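Search this manual Enter a part number or keyword Go
Home > Arms and Grippers > Comparison Bench > Section 4

4. Comparing grippers on the tabletop bench

The Flomero quick-start card says you can tell a good gripper from a bad one in a single afternoon. I have my doubts. What follows is the procedure we use at the Fulport bench, written up by Aoi Hattori, and it takes longer than the card claims. Read all of section 3 (mounting and power) before you begin.

4.1 Laying out the table

1. Clear the tabletop and wipe it down.
2. Put out the toy kitchen set. You want a mix of shapes: something tall and smooth like the ketchup bottle, something flat like the orange slice, something awkward like the banana. Include at least one vessel with a rim.
3. Stand the toaster oven on the side of the table away from the arm, with its door facing the middle.
4. Set the bottle on the plate. A bottle on a bare table is an easier pick, and vendors know it.
5. Park the gripper over the colander before each run.

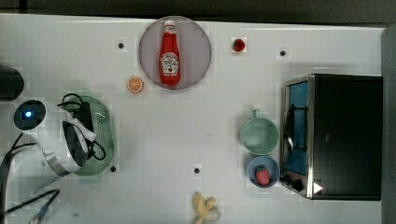 Reading time: 4 minutes

Leave open table between the colander and the cup. The first moves of a new gripper are the ones most likely to go wide, and you will want the room.

Note: The overhead camera flatters everything. From straight up you cannot judge how high the fingers are above a rim. Keep a side view running if you have one, and do not score a pick from the overhead view alone.

CAUTION: Route the arm cables clear of the work area before enabling motion. A loop over the top of the gripper can look harmless at the park position and go tight when the wrist turns. Check it through the full wrist range by hand, power off.

4.2 Running the comparison

1. Fit the first gripper and torque the flange screws as given in section 3.
2. Load the default speed profile, then drop it to 25 percent. The Pavlović sheet suggests starting at full speed. I would like to meet whoever tried that with a bowl nearby.
3. Run the pick list in order: bottle, orange slice, cup, bowl, banana.
4. Write down every failed grasp, including the ones you feel like blaming on the lighting.
5. Put each item back on its mark by hand.
6. Repeat until you have 70 attempts.
7. Power down, swap grippers, and do it all over again with the same list in the same order.

Note: Ten attempts will give you a winner. So will a coin. Our first round in July picked a favorite after one short session, and the ranking flipped when we ran the full list. 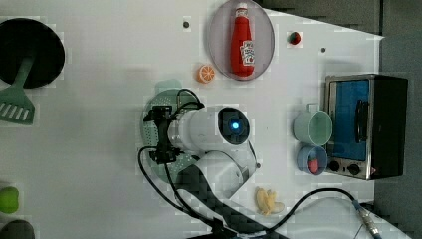 Keep the controller the same for both grippers. If you change the controller and the fingers together, you have learned nothing about either one. The Bavholm controller ships with a "smart grip" setting turned on, and it quietly retries a missed grasp without logging it. Turn it off under Motion > Advanced. The setting comes back on after a firmware update, so look again each time.

4.3 Reading the results

1. Score each item separately before you total anything. A gripper that does well on the bottle can still be hopeless with the slice.
2. Throw out runs where the arm faulted, and record how many you threw out.
3. Treat a difference of 2 picks or fewer as a tie.

CAUTION: Do not carry these scores over to real food or real dishes. Toy items tell you how a gripper handles toy items. Weight, grease and breakage need their own test, and the product page will not mention them.

If the fingers slip on smooth items only, replace the pads and rerun before you write the gripper off. See section 6 for pad part numbers.

Previous: 4 Mounting Next: 5 Camera alignment Contents Back to top

Reader comments

benchrat: Smart grip was on for nearly two weeks before we noticed. Every score we had was junk.

K. in controls: Is a difference of 2 still a tie if both of them are on the same item? The manual should say.

tallow_9: Step 5 in 4.2 eats most of the day. We taped outlines on the table for each piece and that helped.

benchrat: Tape works until it peels. Use a paint marker.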